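FOR IMMEDIATE RELEASE

Rotmont opens its junk drawer swap this May

Hi, I'm Perrine Gaillard, and I run the little Rotmont shop on the corner with my friend Garba Lawal. We're starting a swap for all the odds and ends that pile up at home – the stuff in that one kitchen drawer you have to shove shut with your hip!

It works like this. You bring a bag of small things, tip them into one of our big open metal bins, and take home whatever catches your eye. A toy building block, a roll of something clear, a round metal piece that looks like it belongs to a thing you own (mine never do, but I keep hoping). 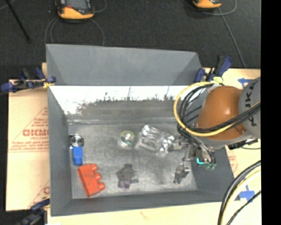 Do I have to bring something to take something?
Bring what you can, and if your drawers are tidy already, come and dig anyway.

We tried this out with friends over the winter and I went home with 27 pieces, so please learn from me and set yourself a limit. Garba took two and was very smug about it.

Doors open at 3 in the afternoon, and the first 50 people through get a cloth bag from our pals at Stunadetti. Please leave batteries, blades and anything leaky at home.

For questions or a chat, ask for Larysa Lysenko at the Rotmont counter. She's handling press calls and will happily talk your ear off about lost puzzle pieces.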